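Chapter 7
Showing, Not Telling: Demonstration by Hand and by Remote

By now you have written enough motion code to know how it goes. You specify nine poses, tune the speeds, add a pause where the cup wobbles, and at the end of the week your arm can pick up one cup from one spot on one bench. Then someone moves the bench.

The older answer to this problem was more code. The answer in this chapter is to do the task yourself, let the machine record you doing it, and hope you are a better cup-lifter than you are a programmer. Most of us are, by a humbling margin.

There are two common ways to go about it. In teleoperation, the person drives the robot from a distance, using a joystick, a headset or a smaller copy of the arm. In hand-held demonstration, the person leaves the robot at home and carries only its hand: a gripper on a handle, with a camera mounted so that it sees what the fingers are up to. Section 7.2 deals with the first and 7.3 with the second. Section 7.4 is about what to do when your two data sets disagree, and should be read with a cup of tea.

Teleoperation has one great virtue. Everything you record is something the robot can do, having just done it. It is also slow. Wiebke Bauerfeind, whose notes from the Grelik trials we draw on throughout, compared it to buttering toast through a letterbox. Her operators needed an afternoon of practice before their recordings were worth keeping, and several went home with opinions about the joystick.

The hand-held tool is quicker to learn and far easier to carry up a flight of stairs. The trouble is that your wrist is cleverer than it lets on. It will happily swing through an angle that would put a robot's elbow inside its own base, and the recording will look lovely right up to the moment you try to play it back. Leonie Sperling collected 400 demonstrations for the Jesine project before checking any of them against the arm's joint limits. She has kindly let us print the results in Table 7.1, on the condition that we not call it a cautionary tale.

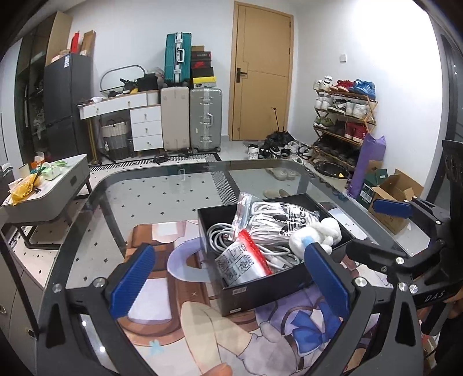
Contact is the first thing to plan when you demonstrate by hand, well before you worry about speed or style. Decide which surface each finger should meet, and in what order, and then do it that way every time. A box with an open top gives you several choices. The right pad can go against the front edge, as it does with the black one on the glass table, or you can go in over the top and take your chances with the coiled cables and the plush toy. Either is a reasonable demonstration. Mixing them without a label is how you end up reading Section 7.4 — twice, in my case. Before going on, choose a box at home, write down your contacts in order, and give the page to a friend to follow. Keep whatever they say about your instructions for Exercise 5.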